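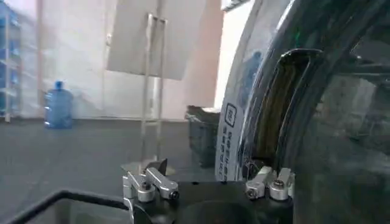 ## 3.2 Porta, aro e superfície refletora

A porta de carregamento frontal concentra a maior parte das dificuldades de inspeção visual em lavandarias partilhadas. O vidro, escuro e abaulado, devolve reflexos brancos, cinzentos e azulados do próprio espaço, e o rebordo preto que o contorna serve de referência para delimitar a zona útil.

**Figura 3.** Abertura circular com aro cromado e, à direita, janela redonda transparente com envolvente cinzento-escuro. 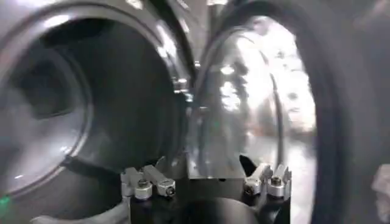 A investigadora responsável pelo projeto Kettle é Angelica Cabrera.

O protocolo Kettle prevê 30 observações por porta, num total de 500 registos. Destes, 167 foram excluídos por reflexo excessivo no vidro – critério fixado antes da recolha. O aro metálico e a zona de vedação são classificados em separado, dado que o brilho do primeiro mascara os depósitos na segunda.
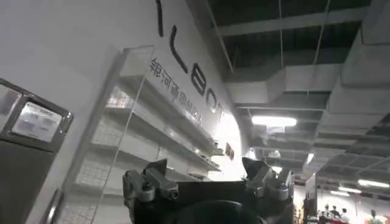

A classificação foi repetida por um segundo avaliador em 34 registos, sem acesso às notas do primeiro. As divergências concentraram-se na parte inferior do aro e foram resolvidas por consenso.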